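Skekirton Handling Group: Minutes of the January Meeting, Table Cell
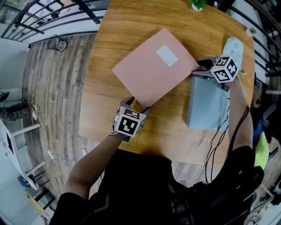 Present

Xiaoqing Cui (chair), Shalini Rastogi, Emmett Kowalczyk, Thérèse Petrenko. Noémie Caron joined by phone from Plolness and could be heard for most of it. Minutes by Emmett, who was last through the door.

1. Minutes of the last meeting

Accepted. Shalini asked that "the gripper was fine" be changed to "the gripper was described as fine." Changed.

2. State of the hand-held pair

Thérèse reported on the two hand-held grippers. The left one is in good order. The right one closes, opens, and closes again, though the third of these takes some persuasion. She took the jaws off and found grit in the slide, cleaned it with a dry brush, and put it back together with no screws left over, which she wished recorded.

The slide is now to be brushed out every 427 grasps. Xiaoqing asked where 427 came from. It is the point at which the log first shows the jaws lagging, and the group did not have the strength to argue for a rounder number.

3. Marker cubes

The tracker lost the right cube 3 times during folder work. Noémie thought the lighting was to blame. Shalini thought it was the cube, which had worked slightly loose on its mount and was turning a hair every time the wrist did. Both were invited to prove it. Shalini tightened the mount during the meeting and the tracker has behaved since, so Noémie's theory is resting.

Agreed: check both cubes for play before each session. Wipe the faces with a dry cloth only. The spray used in November took the black off one corner, and the replacement face took Thibodeau five weeks to send.

4. Cables

The cables from the right gripper hang down along the arm and get into whatever is on the table. Emmett proposed a clip at the elbow. Thérèse pointed out that a clip at the elbow was proposed last spring, also by Emmett. It will be bought this time. Leave enough slack for a full reach across the table, then have somebody with longer arms than Emmett test it.

5. Folder task

The folder stays on the list. Left gripper takes the bottom corner, right gripper comes in at the side edge. Operators are asked to set the folder down at an angle and resist squaring it up. Xiaoqing admitted to squaring it up.

The plants on the table were discussed at greater length than the jaws. They stay.

6. Calibration

Watik, our scheduling sheet, says calibration is due at 1,491 grasps. The card taped inside the cupboard says 3,000. Xiaoqing wrote the card and does not remember why. The sheet wins for now, and the card is to come down.

Noémie asked whether jaw width should be zeroed before or after the cubes are checked. After. She then asked whether it had always been after. There was a pause on the line and in the room.

7. Actions

Thérèse: brush out the right slide, order a spare pair of jaw pads.
Shalini: write up the cube mount fix, including which hex key, as the drawer holds nine that almost fit.
Emmett: elbow clip.
Xiaoqing: remove the card.
Noémie: send the lighting notes anyway.

8. Any other business

Shalini asked who has the good brush. Carried over.

Meeting closed at 4:40 p.m. Next one in February, same room, after the jaw pads arrive.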